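The Bean Teacher
By Skullano
6/20/21
35 shares | 3 comments

The beans had been in their cups for nine days when the first one came up, and of course it came up during snack.

"It's got a neck!" somebody shouted, and all at once there were crackers on the floor and every four-year-old at Clonwood Preschool was pressed up against the windowsill. I was in my first May as a lead teacher and I had a plan for this. I had a chart. I had a song about roots (two verses, with hand motions) and a tray of magnifying glasses I'd been saving since winter.

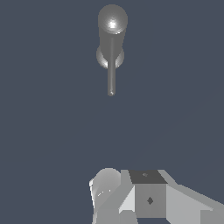
I never got to the song. A boy in rain boots wanted to know if the bean could hear us. A girl who hadn't spoken at group time all year put her mouth right up to the cup and whispered, "Hello, it's me."

"What do you think it needs?" I asked, which was the first question on my chart.

"A name," she said.

So we named it Plirketgate. It took most of the morning - there was a vote, and then another vote - and when I wrote it on a strip of tape she stood beside me and checked every letter, though she couldn't read a single one of them yet.
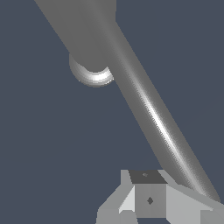
After that they wanted to know everything! Why was it bent over? Was it tired? Would it be taller than the door? We cut a piece of yarn every morning, just as long as Plirketgate, and taped the pieces in a row along the wall, and one day the boy in rain boots stopped in front of them and ran his finger across the tops.

"It's stairs," he said. "It's growing stairs."

I had spent more than 200 minutes making that chart. I turned it over, right there on the easel, and gave him the fat green marker - and he started to draw.

3 comments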